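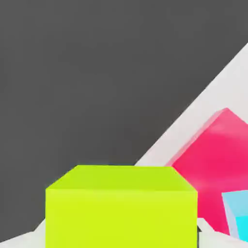
訪問調査員(契約職員)募集のお知らせ

株式会社アムロウ(Amlow)では、家庭の台所ごみと食品の保存に関する訪問調査「ダネス調査」の調査員を募集します。調査は今年の秋から冬にかけて行い、12月に終了する予定です。調査の経験は問いません。

調査の内容

ダネス調査は、各家庭で食品がどのように買われ、保存され、捨てられているかを記録するものです。対象は事前に協力を承諾した2897世帯で、調査員はそのうち約70世帯を受け持ちます。1世帯への訪問は2回です。1回目に調査票と記録用の手帳を渡して記入方法を説明し、2回目に回収と聞き取りを行います。2回の訪問の間は2週間あけてください。

聞き取りの項目は、買い物の頻度、冷蔵庫と冷凍庫の使い方、賞味期限を過ぎた食品の扱い、生ごみの出し方などです。質問は調査票に印刷されたとおりに読み上げます。言い換えや補足が必要な場合の言い方は手引きに載せてありますので、研修で確認してください。冷蔵庫の中を見せてもらう項目はありません。相手から見せると言われた場合も、記録には含めません。

募集人数と担当地区

東部、西部、湾岸の各地区で募集します。採用人数は地区ごとの応募状況を見て決めます。担当地区は住所をもとに割り当てますが、希望があれば応募用紙の備考欄に書いてください。知人や親族の世帯が担当に含まれていた場合は、別の調査員と交換します。気づいた時点で連絡してください。

湾岸地区には坂の多い区域があり、駐車できる場所も限られています。徒歩または自転車での訪問が中心になります。西部地区は世帯どうしの距離が離れているため、自動車を使える方を優先します。

応募資格

満18歳以上で、日本語での読み書きと会話に支障のない方。
調査期間を通して活動できる方。途中からの参加は受け付けていません。
夕方または土日祝日にも訪問できる方。
守秘義務に関する誓約書を提出できる方。
食品の小売業または廃棄物収集業に現在勤務している方は、調査の性質上、応募をご遠慮ください。過去に勤務していた方は応募できます。

普通自動車免許は必須ではありません。学生の方、ほかに仕事をお持ちの方も応募できます。勤務先に兼業の届け出が必要な場合は、ご自身で手続きを済ませてください。

勤務の条件

雇用形態は有期の契約職員です。契約は研修初日から始まり、調査票の最終提出が確認された月の末日に終わります。更新はありません。

訪問の時間帯は午前9時から午後8時までの間で、対象世帯の都合に合わせて各自で組みます。決まった出勤日はありませんが、週に一度、ブレイマー館内の地区窓口に立ち寄り、回収した調査票を提出してください。郵送での提出は認めていません。

報酬は、訪問の回数に応じた額と、研修および窓口での提出に対する手当を合わせて、翌月末に指定の口座へ振り込みます。不在で面会できなかった訪問も、3回目までは報酬の対象です。4回目以降の訪問が必要な場合は、事前に窓口へ相談してください。単価は地区によって異なるため、説明会で配る一覧表で確認してください。

公共交通機関の運賃は実費を支給します。自家用車を使う場合は走行距離に応じた額を支給しますので、訪問記録に出発時と到着時の距離計の数字を書いてください。駐車料金は領収書のあるものに限ります。駐車違反の反則金は支給の対象になりません。

貸与品は、調査員証、肩掛けかばん、手引き、携帯電話です。携帯電話は業務連絡専用とします。調査員証は訪問中つねに見えるところに着けてください。紛失したときは、時間帯にかかわらず、手引きの裏表紙にある番号へすぐに電話してください。

研修

採用された方には2日間の研修を受けていただきます。1日目は調査の目的、個人情報の扱い、調査票の読み上げ方の説明です。2日目は二人一組で聞き取りの練習をし、午後に訪問計画の立て方を扱います。昼食は各自で用意してください。会場の近くに飲食店は少なく、館内の売店は午後2時に閉まります。

両日とも出席が必要です。やむを得ず欠席する場合は補講を受けていただきますが、補講は一度だけ行い、日程の変更はできません。

応募方法

応募用紙に必要事項を記入し、写真を貼って、下記の提出先へ郵送または持参してください。応募用紙は当社の受付とブレイマー館の窓口で配布しています。電子メールでの応募は受け付けていません。履歴書は不要ですが、過去に統計調査や訪問の仕事をしたことがある方は、時期と内容を職歴欄に書いてください。

書類を確認したうえで、面接の日時を電話でお知らせします。面接は20分程度です。日中に電話を受けられない方は、応募用紙に連絡のつきやすい時間帯を記入してください。結果は郵便で通知します。選考の理由についてのお問い合わせには応じられません。提出された書類は返却せず、選考終了後に当社で処分します。

説明会

応募を検討している方を対象に、ナサール会議室(ブレイマー館3階)で説明会を開きます。参加は任意で、選考には影響しません。申し込みは不要です。開始時刻は窓口の掲示で確認してください。お子さま連れでも入れますが、保育の用意はありません。館の正面入口は工事のため閉じており、北側の通用口からお入りください。エレベーターは通常どおり使えます。

よくあるお問い合わせ

担当世帯の数を減らすことはできますか。
受け持ちの数は地区内でなるべくそろえています。事情がある場合は面接のときに申し出てください。契約後の変更は、病気やけがの場合を除いてお受けできません。

犬を飼っている家に行くことはありますか。
あります。協力の承諾をいただく際に飼っている動物を尋ねており、訪問先の一覧に記載しています。苦手な方は応募用紙に書いてください。

調査の協力世帯としても参加できますか。
できません。同居の家族が協力世帯になっている場合も同様です。

調査票は自宅で保管してよいですか。
回収した調査票は、提出するまで鍵のかかる場所で保管してください。車内に置いたままにしないでください。

提出先・問い合わせ先

株式会社アムロウ 調査部 ダネス調査 採用係
受付時間は平日の午前10時から午後5時まで(正午から午後1時を除く)
持参の場合は1階受付の回収箱に入れず、係員に直接お渡しください。

掲載日 2023年7月13日
応募の締め切りは地区ごとに異なります。採用予定数に達した地区から受付を終了し、窓口に掲示します。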